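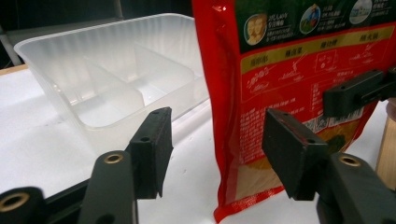
Which duty rate applies to goods that crossed the border before the January change but were only declared after it?
The rate in force on the day the declaration was accepted, so for us that's the new one.

Right, that's what I've been told by the broker anyway, and it's why I'm reopening this ticket. Sorry! Zamix is still working out the duty from the arrival date, and it's making a mess of our Dercombe figures.

What I've tried so far:

Cleared the tariff table and loaded it again from the Wollon feed. The new rates come in fine (I can see them if I open a single commodity line) but the landed cost report carries on using the old ones.

Changed "rate date" from Arrival to Acceptance in the settings. It saves, it says it's saved, and then after I log out and back in it's on Arrival again. Did this 3 times, twice on my machine and once on Woo-jin Kang's, same thing.

Ran one consignment by hand as a test. Zamix is 760 short on the duty compared with the broker's sheet, and the whole gap is the rate, the values match to the penny.

Update, Thursday 4 pm
Güven Demirtaş from your side rang, thanks for that, very helpful. He thinks the setting is locked higher up by the Aravena group profile, which we were moved onto when the export side was merged in. I didn't even know we had a group profile! He's asked Shih-chieh Choi to unlock it, as I haven't got the rights.

Update, next morning
Unlocked, and the setting now sticks. New declarations are coming out right. The old ones aren't, though: there are 50 sitting in the ledger with the wrong duty and the recalculate button is greyed out on every one, I think because the period is closed. Walid Chidiac in our accounts team would rather not reopen it if there's another way, as the import VAT return has already gone in off the broker's numbers.

So can you run the recalculation from your end and post the difference into the current period? If it has to be one by one, tell me and I'll make a start. Please leave the ticket open till I've checked the totals.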